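Print this page | E-mail this page

How to Pack a Snack Drawer That Survives the Afternoon

Updated Feb 27, 2022

Every office has a snack drawer. Most of them start out as a good intention and end up as a place where three soy sauce packets and half a granola bar go to think about what they've done. I have kept one going at Etley for a good long while now, through two moves and one very determined mouse, and people keep asking me how. So, the method.

Step 1. Pick the right drawer

You want the second one down. The top drawer is where coworkers look for pens, and a person looking for a pen will settle for a cracker. The bottom drawer is too deep, and anything that goes under the first layer stays there until you change jobs. If your desk has only one drawer, use a lidded box on a shelf and put something dull on the front. Mine said "Polletti invoices, closed" and lasted four years.

Empty it completely before you start. Wipe it out with a damp cloth, let it dry, and line it with a sheet of plain paper you can lift out and shake over the trash. Shelf liner is nicer to look at. It also holds on to crumbs like a grudge.

Step 2. Set a budget and be a little sad about it

I put in 50 dollars at the start and top up when it gets low. You can do it for less if you buy big boxes and split them, and for a great deal more if you go shopping hungry. Write the list at your desk after lunch, when food seems like a boring idea. Nothing on my list costs more than 4 dollars, a rule I brought in after an episode with imported figs.

Step 3. Buy single packets

A big bag is cheaper by the ounce and gone by the hour. Once it's open it goes stale, and you will eat it faster to save it from going stale, and so on until you are tipping the corners into your mouth on a conference call. Single packets slow things down. You have to make a decision each time, and you have to do it out loud, in crinkles, in front of everyone.

Read the backs while you're still in the store. Check the serving size first, because a small packet may claim to be two and a half servings, which is between you and the packet. Then look at salt. I'm not a doctor, but I do know what four salty things in a row do to my afternoon.

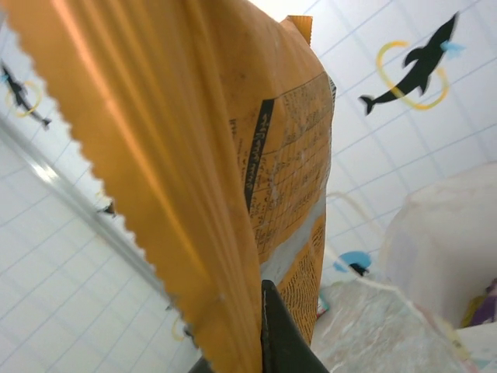
Mix the textures, too. If everything crunches you'll get tired of it by the second week and wander off to the vending machine, where the prices were set by someone who has met you. I go for one part crunchy, one part chewy, one part plain, and a very small amount of chocolate kept toward the back.

Step 4. File it like paperwork

Stand the packets on edge in rows, oldest at the front, so you can read the tops. Lay them flat and you'll only ever eat the top layer. A shoebox lid cut in half makes a decent divider. I bought the Plestilent drawer organizer, which has 70 little slots, and none of them fits anything I eat. It now holds paper clips very well.

Write the month on each row with a marker. If it says May and you can't remember which May, out it goes.

Step 5. Decide who gets in

You will be asked to share. Say yes to the first person and you have a drawer with two users; by the end of the month you have a cafeteria. My system is a second, smaller stash in plain view, filled with things I don't care for. Guests take a rice cake, say thank you, and rarely come back.

If you'd sooner run it properly, use an honor jar. The people on the Liu account tried one and took in $1,779 over the life of the project — a fair bit of it in foreign coins, but still.

Step 6. The monthly clear-out

Take everything out. Shake the paper. Squeeze each packet gently, and throw away any that has gone flat or feels sticky on the outside. Restock from the list and close the drawer before you've had time to reward yourself for the work.

Nuts go in a jar with a tight lid, by the way. The mouse taught me that one.

Contact us | Copyright 2022 Etley. All rights reserved. | Back to top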